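Bendach Build Notes: Bimanual Grasping

October 15, 2025

Work on the Bendach two-arm build has continued in the shared workshop since February. The following notes record its present condition for those members who have asked.

The arms are now driven from a single controller. Bradley Bunting rewrote the timing layer, which had allowed one hand to close noticeably before the other. The revised version comes to 1,371 lines and is considerably easier to read than the one it replaced. Darren Greenwood has re-routed the wiring inside the base, and the intermittent fault reported last month has not returned.

Attention has since moved to bottles. A smooth plastic bottle is a demanding object for two hands, as any difference in force will turn it or push it over. Each trial requires both hands to meet the bottle at the same time and hold it upright. Of 536 logged trials, 440 were accepted under the criteria Poppy Lockwood drew up -- criteria I still consider slightly generous.

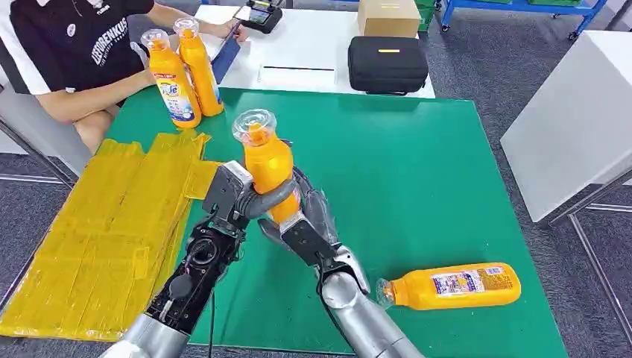 The finger force limits remain under review. At the higher setting the grip is secure but the plastic can deform, and at the lower setting the bottle tends to slide during a lift. An intermediate value will be tested over the next four sessions.

Maureen Fothergill has asked that the spare tendon cord be returned to the parts drawer after use. The remaining length is enough for one more finger.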